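We use cookies to remember your preferences. By browsing on, you accept our cookie policy.

Famia (quince cordial)

Famia is a thick, sweet cordial made from quinces, sugar and lemon peel, and I've been making it long enough to have opinions! It's served cold with soda water, or warm with a spoonful of honey if you've got a sore throat.

Origins

The oldest recipe I know of is in a household book dated 1591, where it's spelled three different ways on one page. Ratree Khunthong, who transcribed the book, thinks the cook was working from memory (the sugar is left out completely the first time).

Preparation

Quinces are grated with the skin on, covered with water and simmered for 90 minutes, until the pulp goes a deep pink. The juice drips through muslin overnight — please don't squeeze the bag, it clouds everything — and then it's boiled again with sugar and peel. I use 2000 grams of fruit for a batch. Montri Jaidee likes to stop the second boil at 67 percent sugar on a refractometer, and his does keep beautifully.

Varieties

Drirlow style has a bay leaf in it. Mikano style swaps the lemon for bitter orange and is much sharper, so I save it for cocktails. Both are best opened after August, when last fall's bottles have mellowed.

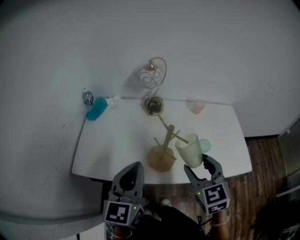
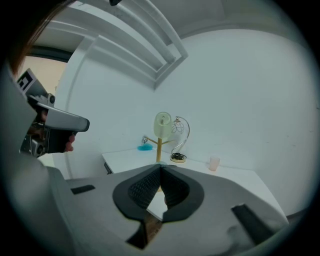

Table with a lamp and water bottle (first); gray gripper with a black finger pad (second).

Filed under: Cordials & Syrups, Fruit Drinks, Preserving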